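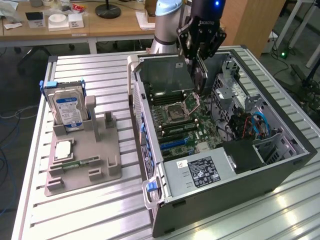

The night ferry to Mullholm leaves at 2, and I was on it with a basket of plums and a new hat!

Nobody sleeps on that boat. The Purba choir had taken over the top deck, singing in the wind, and a woman from Sekard taught me the low part (badly, my fault) while her dog ate three of my plums. Roughly 300 of us, all humming by dawn.

Then the island came up, green and gold, bells going like mad, and my hat blew off towards it.

"It'll get there first," she said, and we leaned over the rail and cheered it on.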